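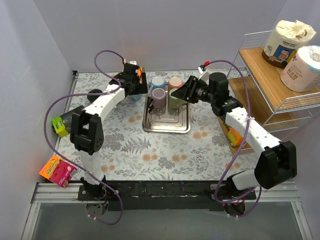
Mesfin Wubshet wrote to me that he missed his night bus because he bought the ticket online and did not know that it must be changed for a paper one at the station. I promised him to put the whole process on one page, so the next person does not lose a seat.

How to book the night bus from Tinditz to Cultdale

Before you start
You need your passport number, a bank card and an e-mail address you can open on your phone. The ticket costs 399 in local money, and one large bag is included. A second bag is 50 more and you pay it to the driver in cash.

Step 1. Choose the right departure
There are 2 buses every night. The first goes through Ko and stops there for a meal. The second is direct, but it arrives when it is still dark, and the cafes at Cultdale station are closed at that hour. For a first visit I recommend the first one.

Step 2. Book the seat
Open the Kindine website and change the language at the bottom of the page. The English version shows the same buses, but the station names are sometimes spelled differently. Write your name exactly as in the passport, including middle names. Choose a seat in the front half if you get sick on mountain roads. The row next to the toilet does not recline.

Step 3. Save the booking code
After payment you receive a message with a code. Take a screenshot of it. The station has Wi-Fi, but it asks for a local phone number.

Step 4. Change the code for a paper ticket
This is the step which Mesfin did not know. Go to window 73, on the upper floor behind the waiting room. Show the code and the passport. The window closes for a break at 8 in the evening and opens again at 8:30, and on Saturday the line is long, so come early.

Step 5. Find your platform
The platform is not printed on the ticket. Look at the board for the bus number, not for the city, because the board shows only the final stop and your bus continues after Cultdale. Tell the driver where you get off when he takes your bag. He will give you a small paper label, and you must return it to get the bag back.

If you need to cancel
You can cancel on the website until noon of the same day. After you have the paper ticket, it is possible only at the window.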